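The Tray With All the Holes

Tuesday, February 11, 2020

I have never believed in the perforated tray. Every kitchen store has a stack of them now, and the Cundis catalog gives them a full page, with a promise that air will move through the holes and whatever you put on top will come out better. Better than what, the page doesn't say.

We've had a gray-green one for 2 years. I didn't pick it. It came in a box of things from the Flastside sale, under a colander I did want, and it has been in and out of the cabinet ever since. I'll admit the color is nice. It's close to sage, and it doesn't shout at you from across the room.

My complaint is the cleaning. A flat tray gets one swipe. With this one, anything sticky sits right across the holes, and then you're picking at it with a toothpick like a dentist. White smears are the worst because the holes look so dark behind them.
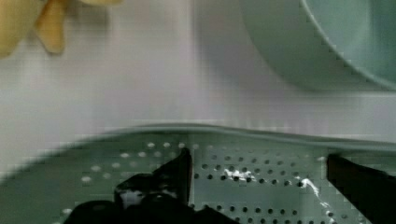
What I've tried so far

The Babaei brush was supposed to fix this. It has 500 bristles, says the label, and I'd guess most of them never went near a hole. It did fine on the rim, where I didn't need it.

A long soak in hot water did more, for free. I gave it 32 minutes (I got caught up on the phone) and then used an old toothbrush from the back. Working from the back is the part I'd recommend, if you're stuck with one of these.

Trondorwood sells a liner for $41 that covers the holes completely. So you'd have a tray without holes. I already own one of those.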